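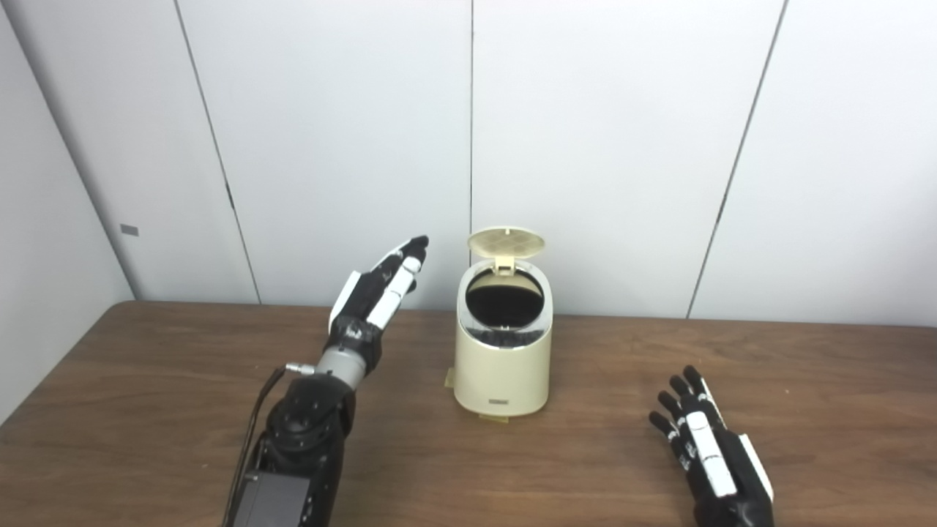 Do I need to buy the whole Werneck kit to use this?
You can get by with just the hands and your own arms, as long as your wrist mounts match the bolt pattern in the Purves adapter sheet.

OK, so this is the README for my Werneck recordings. I'm Hamish MacRitchie, I bought the kit from Zurnska in January and I've been poking at it ever since (my evenings are gone!). Version two of the set went up in November 2019.

What you get: 1,401 recordings of household jobs at a table, both hands going, seen from the head camera. The trash can folder is my favorite. It's a little cream can with a flip-up lid and a dark inside, and I start with the left hand up high and the right one down near the wood. 85 recordings are in there, and 14 of those are marked "redo", which means I didn't like my own driving. Keep them or toss them, up to you.

Things I like about the kit: the fingers are quick, the manual is short, and Greldale sells spare fingertip caps one at a time. Things I don't: the wrist cable plug is fiddly, the setup tool forgets your zero positions if you close it too fast, and support took 41 days to answer my first email. I'd still buy it again, though maybe at a sale price.

Folders are named by object, then by session. Joint angles are in degrees, not radians, sorry, I started that way and now I'm stuck with it. Left hand columns come first.

Known problems: session 6 has no right thumb readings. Time stamps drift a bit in the long files.

Use it for whatever you want, just mention where you got it.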